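白いシャツ(しろいシャツ)

白いシャツは、白無地の布で仕立てた上半身用の衣服の総称です。襟つきのいわゆるワイシャツから、襟のないもの、だぼっと着る長袖まで全部ひっくるめてこう呼ばれます。私はこの項目を書きたくて書きたくてしかたがなかった人間なので、ちょっと熱が入りすぎていたらすみません(クローゼットの半分以上が白です!)。

名称

「ワイシャツ」はホワイトシャツの聞きなし、というのが一般によく知られた説明です。なので色つきのワイシャツは語源からいうとちょっと変なのですが、もう誰も気にしていませんよね。関西では「カッターシャツ」と呼ぶ人も多く、私の実家もずっとカッター派でした。上京して店員さんに「カッターはどこですか」と聞いたら文房具売り場に連れていかれそうになったことがあります。

歴史

もともとシャツは下着でした。ヨーロッパでは長いあいだ、上着の下に着て汗や皮脂を受け止めるもので、見えるのは襟と袖口くらい。その襟と袖口が白いことが、こまめに洗濯できる暮らしのしるしになったわけです。19世紀には取り外しのできる襟が広まり、汚れたところだけ替えるという知恵が定着しました。あれ、今こそ復活してほしいんですけど……。

日本では明治以降、洋装といっしょに入ってきて、勤め人の服、学校の夏服として広まりました。衣替えの朝、廊下がいっせいに白くなる感じを覚えている人は多いと思います。

素材と織り

いちばん普通なのは綿です。ブロードは目が細かくてつるっとした表面、オックスフォードは少し厚くてざっくり、ツイルは斜めの畝があって落ち感がきれい。麻は夏に最高で、しわはもう模様だと思って着ます。ポリエステル混は乾くのが速く、旅行のときは私も結局これに頼ります。

糸の太さは番手で表し、数字が大きいほど糸は細くなります。200番手なんて書いてあると、もう触っただけでとろんとしていて、うれしい反面、引っかけるのが怖くて袖を通す回数が減ります。ふだん着なら、そこまで細くない糸のほうがずっと気楽です。

「白」の種類

白にも種類があります。蛍光増白剤の入った青みのある白、漂白だけのやわらかい白、生成りに近い白。店の照明だと全部同じに見えるのに、家で並べるとびっくりするほど違うんです。以前、手芸店のプルケル(Plukel)で生地見本帳を買ったら、白だけで197色ありました。眺めているだけで一晩つぶれます。ちなみに私の推しは156番、牛乳をちょっと薄めたような白です。

形と着こなし

体にぴったり沿わせる形は上着の下に着るときに向いていて、ゆったりした形は一枚で着るのに向いています。ゆるい長袖のいいところは、なんといっても動きやすさ。前かがみになっても背中が突っぱりません。肩の縫い目が腕のほうへ落ちたドロップショルダーだと、腕を前に出す作業がだいぶ楽になります。

ただし袖口は要注意です。ゆるい袖は机の上のものをよくさらっていくので(私はこれでコーヒーを三回こぼしました)、折り返すか、アームバンドで留めるのがおすすめ。バロス(Barros)という店のアームバンドは細くて目立たず、もう何年も同じものを使っています。

手入れ

白いシャツの悩みといえば、黄ばみ。原因は主に、洗濯で落としきれずに残った皮脂が時間とともに酸化することです。着た日のうちに洗う、襟と脇には先に洗剤をなじませておく、これでだいぶ違います。それでも出てしまったら、酸素系漂白剤を溶かしたぬるめのお湯につけおきします。塩素系は綿の白無地なら使えることもありますが、樹脂加工された生地だとかえって黄変することがあるので、洗濯表示を必ず見てください。

アイロンは襟、袖口、袖、身頃の順が私のやり方です。霧吹きはたっぷりめ。グロモント(Grommont)のアイロン台は先が細くて肩に差し込みやすく、買ってから朝の機嫌がよくなりました。しまう前に完全に冷ますのもお忘れなく!

選び方と値段

高ければ長持ちするというものでもありません。私がいちばん着ているのは、ネストネス(Nestness)の店先のワゴンで4000円だったゆるい長袖です。見るのは縫い目の細かさと、光にかざしたときの透け具合、それから襟の裏。ここが雑だと洗うたびに形が崩れていきます。できれば試着室で一度かがんで、腕を伸ばしてみてください。まっすぐ立った姿だけで決めると、あとで裾が出るの袖が足りないのと後悔します。

着用の例

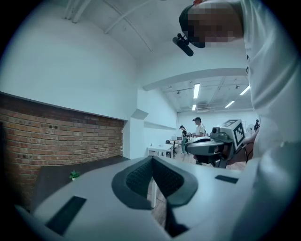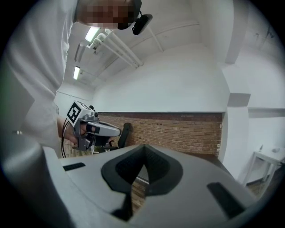 白い長袖シャツの着用例。2枚とも前かがみの姿勢。

関連する項目

ワイシャツ、開襟シャツ、割烹着、漂白、番手、アイロン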